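Wikine Help Forum > Importing and Syncing > Steps from Fitport missing or doubled after update
Status: Solved
Opened: January 2019
Opened by: Suha Khasawneh

Hello everyone, and thank you in advance to whoever has the patience to read this. I have kept my walking journal in Wikine for a good while now and I love it dearly, so please take this as a note from a friend of the program and no kind of complaint. I wear a plain little step counter, it talks to Fitport on my phone, and Fitport passes each day's total along to Wikine, where I add a few lines about where I went and who I ran into. It had always worked without my giving it a thought.

After the last update I was asked to connect Fitport again, which I did, and then to bring in my older days, which I also did (maybe I should have stopped for a cup of tea first!). I had 200 days waiting in Fitport. Wikine told me the import was complete and that 181 had come in. The journal looked fine at first, but when I scrolled back to November there were gaps, and one rainy afternoon when I barely left the house was suddenly the most athletic day of my life.

What I have tried so far:

Closed both apps and opened them again. No change.
Signed out of Wikine and back in. No change, except that I had to hunt for my password.
Turned the Fitport connection off and on. The newest day refreshed, the older ones did not.
Checked the rainy day in Fitport itself. It says 1,708 steps there, so the number is right on that side.

I have not deleted anything because I am afraid of losing my notes. Some of them are about my late aunt's garden in Sutherland and I would be very sad to see them go.

Suha

Reply from Wikine Support

Hi Suha, thanks for such a clear write-up, and please don't worry, your notes are stored separately from the step totals. Nothing you do in the import screen can remove them. Could you tell us two things? Is the time zone in Fitport the same as the one in Wikine, and do you have any other source switched on under Settings, Sources?

Reply from Suha Khasawneh

Oh, that is a relief about the notes. The time zones were different! Fitport had the right one and Wikine was still on the one from my visit to my sister. And yes, there is a second source called Remuvov switched on. I think that is the old pedometer app I used before Fitport. I had forgotten it was ever on my phone.

Reply from Wikine Support

That explains both halves of it. With the time zones apart, some days land on top of their neighbors and get skipped, and with two sources on, a day can be added up twice or more. Please try this:

1. Set the time zone in Wikine to match Fitport.
2. Under Sources, switch Remuvov off.
3. Choose Clear Imported Totals. Your notes will stay put.
4. Run the import again. It handles up to 2,000 days in one go, so you can do it all together.
5. Open the monthly chart and pull down to redraw it.

Reply from Suha Khasawneh

I followed your steps in order and all 200 days are in. The notes are there too, every last one, garden and all. I did have to pull down on the chart twice before it would redraw, in case that helps the next person.
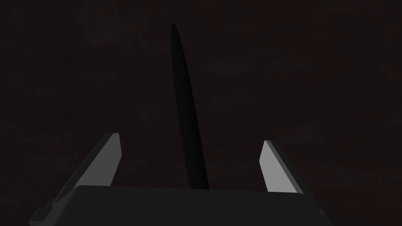 My November chart is back to a row of modest little bumps, and I am so pleased with it. Before the fix, that rainy day was a single spike shooting up over everything else, long and narrow like the slender black shape standing up in the middle there, thinning toward the top and even leaning a touch to the left at its rounded tip, thanks to the way the app smooths its lines. Now it sits down low with its neighbors where it belongs. Thank you again for being so kind about it, and please go ahead and mark this one solved.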